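Swapping a CPU in an old tower – do I have to pull the power supply first?

Asked by Domnica Buzatu in Desktop Hardware
Viewed 300 times

I'm rebuilding an older tower with a used CPU and 4 sticks of memory from Clodero. Side cover is off, case is on its side. The power supply sits right next to the socket area and I can't tell if there is enough clearance to install the cooler afterward. Board manual is missing. I'd like to finish by Friday.
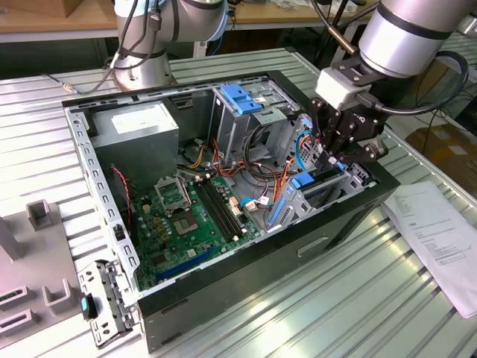 Socket with the retention frame raised, memory slots to the right.

Do I need to remove the supply, and what should I check before the CPU goes in?

2 answers

Shivam Dwivedi – accepted, 19 votes

Leave the supply in unless the cooler physically hits it. Test fit the cooler dry, no paste, before you commit.

Order I use:
Unplug the power cord and hold the power button for a few seconds.
Inspect the socket under a bright light at a low angle.
Match the corner mark on the CPU to the one on the socket. Set it straight down, no sliding.
Close the frame, then fit the memory while you still have room. Open the slot latches first.
Paste and cooler last.

Check the CPU support list for your board too. A 65 W part is usually easy on an old board, but the BIOS may still need an update.

Gronix_user

I always take the supply out, it's just a few screws. More room for your hands. Also, clean the dust out of it while you're there.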